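Equipment progress report, second period
Clundatthorpe kitchen handling project
Prepared for Natalia Meléndez, Gallegos Fund
25th August

Hello Natalia,

You asked for plain words and no slides this time, so I've taken you at your word (you may regret it, I do go on). Most of this is about money and kit, as that's where the questions came from after the last report. I've put the decisions I need from you near the top and the rambling further down.

Where we are

The short version is that the main purchasing is done, the toy kitchen bench is in use, and we are underspent on one line and a bit over on another. Nothing has gone wrong that I'd ring you about. The arm time is better than I'd planned for and the gripper spending is worse.

Back in March we agreed to split the equipment budget into four pots: the arm and its mount, grippers and fingers, the kitchen bench with all its props, and what I called "bits", meaning cables, clamps, rails, brackets and everything else you only notice when it's missing. The first pot is closed. Everything has been invoiced and paid, and the paperwork is with the finance office. The bench pot is nearly closed. The other two are where I've been spending my evenings!

Two things I'd like a yes or no on

First, I'd like to move £225 from the bench pot to the gripper pot. The bench came in cheaper than I budgeted because we went for children's play kitchen units in place of building a mock-up from scratch, which was Negin's idea and a very good one. The sum will cover a second set of fingers and a spare mounting plate. I know it's a small amount and strictly speaking I could have moved it without asking, but your letter says transfers between pots should be flagged, so consider it flagged.

Second, I'd like to put off buying the second arm until the next funding year. I know that's a bigger thing and I've given it its own section below.

The second arm

The original plan had us buying two arms, one in each half of the project. I argued hard for that at the time, so it's slightly embarrassing to be writing this, but I now think we'd be buying it too early.

My reasoning back then was that one arm would be booked solid and people would queue. Negin Esfahani, who has taken over the booking sheet from me, went through all the slots we've had since the bench opened. The arm was in use for 80 of the 95 bookable half-days. That sounds like an argument for a second one, and I thought so as well at first. But when she looked at what went on inside those half-days, a good 30 of them were mostly setting up: moving props, changing fingers, checking the mount, rerouting a cable. We'd have had the same setting up on a second arm, only twice over, with the same people doing it.

So what I'd rather do is spend a little on making the changeovers quicker and see how much time comes back. If we're still full after that, we buy the arm and I'll have a much better case for it. The money stays in the pot, untouched, and I won't nibble at it for other things. (I've told the team this too, in case anyone had ideas.)

There's also the matter of space. A second arm needs a second solid base, clear room to swing in, and a stop button somebody can reach without climbing over a chair. We can find that room but it means moving a bench, a shelf and possibly some of our colleagues, and I'd like to have that conversation with them properly and not in a hurry.

Two suppliers had quoted for it. Prerkon's price was the lower of the two, though it left out delivery, fitting and the annual check, and once I'd added those back in there was very little between them. Nevirow's quote had everything in it from the beginning and a longer warranty. Both quotes will lapse before we need them, so I've thanked both firms and asked them to keep us on their lists. Prices may well go up. I've pencilled in a modest increase and will ask for fresh quotes before I put a final figure in front of you.

Grippers and fingers

I underbudgeted here and I'm sorry about that. I had assumed one gripper and one set of fingers would see us through the first half, with perhaps a replacement pad or two. What I hadn't thought about was how hard small kitchen things are on fingertips. Bowl rims are a particular pain. You come in from above at a slant, you touch down a touch too low, and the fingertip takes the knock. Do that a few dozen times a morning and the pads look very sorry for themselves.

We've bought replacement pads twice. The second lot were a softer grade and last better, and they cost slightly more each but less over a month, so we'll stick with those. The second set of fingers (the ones in my request above) would let us swap a worn set out whole and repair it at leisure, instead of stopping the session to fiddle with tiny screws.

I looked into a more elaborate gripper with built-in touch sensing and decided against it. Lovely thing, but it would have swallowed the whole pot and the rest of our work isn't ready to make use of it.

The bench and its props

I'm really pleased with this part. The play kitchen gives us a hob, a sink, an oven and doors to open, all at a size the arm can get round comfortably, and if we wreck a piece of it we can replace it without a purchase order with three signatures on it. Plastic plates and bowls cost next to nothing. We've bought them in bright colours, which makes it much easier to talk to each other about what went wrong ("it missed the orange one again").

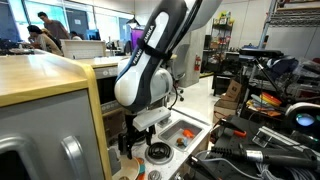

What I'd do differently is storage. I put nothing at all in the budget for it, which I can only put down to optimism. Props come in boxes and go back into different boxes, and Negin reckons a fair slice of those setting-up half-days goes on hunting for a particular plate. I'd like to buy a set of lidded crates with labels and some trays that fit inside them, one tray per task, so that whoever is on next picks up a tray and has the lot. That can come out of what remains in the bench pot even after the transfer, so no decision needed from you, I'm just telling you as it's not what the line was written for.

Bits

This pot is the one I get teased about. I asked for a generous sum and was told, kindly, that it looked like padding. We've now used most of it! Aluminium rail, brackets, clamps, power leads, network leads, long cables where we'd bought short ones, and connectors that cost far more than anyone would believe from looking at them. One of the connectors took five weeks to arrive and held up more work than any other single item on the list. I'd like future budgets to carry a spare of anything with a long delivery time, and I've started a list of which things those are.

Cable management needs some attention too. I'd like a proper route for the cables off the work surface, with trunking and ties, before we add any more equipment. Cheap job, dull job, has to be done when the arm is idle, so it's booked in for the quiet week.

Running costs

You asked last time what it will cost to keep all this going once the grant finishes, and I gave you a rather woolly answer. I've had a better go at it. The main items are the annual check on the arm, pads and fingers, replacement props, and somebody's time to look after it all. The first three I can price from what we've spent so far. The last is harder, as at the moment it's Negin and me doing it around our other work, and that won't do for ever. I'd like to put a part-time technician into the next bid and I'll send you a draft of that wording separately, so you can tell me whether it's the sort of thing Gallegos would look at.

I haven't included electricity. The site charges us a flat rate for the room whatever we plug in, and long may that last.

What's worrying me a little

Only a couple of things. Delivery times are longer than they were in March, and if they stretch again the crates and fingers could arrive after our busy patch has begun. I've asked for firm dates on both and will place the finger order the same day I hear from you about the transfer.

The other is that so much of the setting-up knowledge is in Negin's head. She's writing it down, with a page for each changeover, and two of the newer people are going to try following the pages without her in the room. If they get stuck we'll know which pages want rewriting. It costs nothing but time, though I'd have put a few paid hours against it if I'd thought of it at the start.

Next steps

The crates get ordered first, then the cable trunking goes in, then the second set of fingers if you're happy with the transfer. Negin will carry on with the booking sheet and add a column for setting-up time, so my next report can tell you whether the changeovers have got any quicker. I'll hold off on the second arm unless you tell me you'd prefer us to press on with it this year, in which case please do ring me, as I'd need to get new quotes moving fairly smartly.

The pot-by-pot spreadsheet is coming to you under separate cover. The line marked "sundries (again)" is a leftover from my own working copy and I'll rename it before the auditors see it.

Thanks as ever for your patience with the length of these.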